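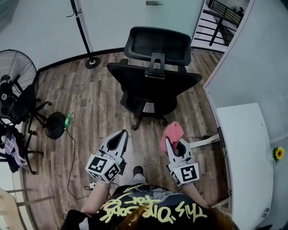 What should you check before picking up a pair of hand-held grippers for a recording session? Look at the jaws, the square markers on the housings and the floor you are about to stand on, in that order, and write down anything that has changed.

Search the site Type and press enter

New house rules for gripper work are a hit in Hustville
10/04/2021 | By Urmila Joshi
Reading time: 4 minutes

People who teach robots by hand finally have a rulebook that fits on one sheet of paper, and it is a pleasure to read. The code of good practice was drawn up at the Damgaard workshop in Hustville and covers everyday jobs such as picking up cloths, folding and tidying in ordinary rooms.

It has 24 short rules, written in words a newcomer can follow on the first morning. The first five deal with the room. Cables must be taped down or moved out of the walking path, chairs on wheels go where the wearer can see them, and doors stay as they were at the start until the session is over.

Then come the hands. Markers have to be clean, flat and uncovered, and a gripper with a peeling marker goes back on the shelf. Sleeves are pushed up. Cloths are to be held near the tips of the jaws, with a second or two of stillness before each new move – a small thing, but the recordings are so much easier to use when people stick to it!

Bjarke Ravn, who wrote most of the text, tried it out on 129 sessions before he let anyone print it. "I had a rule about lighting that ran to half a page," he told me. "People skipped it, so now it says: if you change a lamp, make a note."

My own favourite is rule 17, on rest. Nobody records for longer than 20 minutes without putting the grippers down, and the person wearing the kit decides when to stop, even halfway through a task. Half-finished tasks are kept and labelled as such.

Privacy gets a proper section too. Anyone whose home or office is used must agree in writing, screens and letters are put away first, and visitors are told before they walk in. If somebody changes their mind later, the recording is deleted within five days.

Teams in Dristberg and Gerberg have already asked for copies, and Gerberg wants to add a page on kitchens, with knives and hot pans at the top of the list. Ravn is all for it. The next version is due in September, and comments from anyone who does this work are welcome until then.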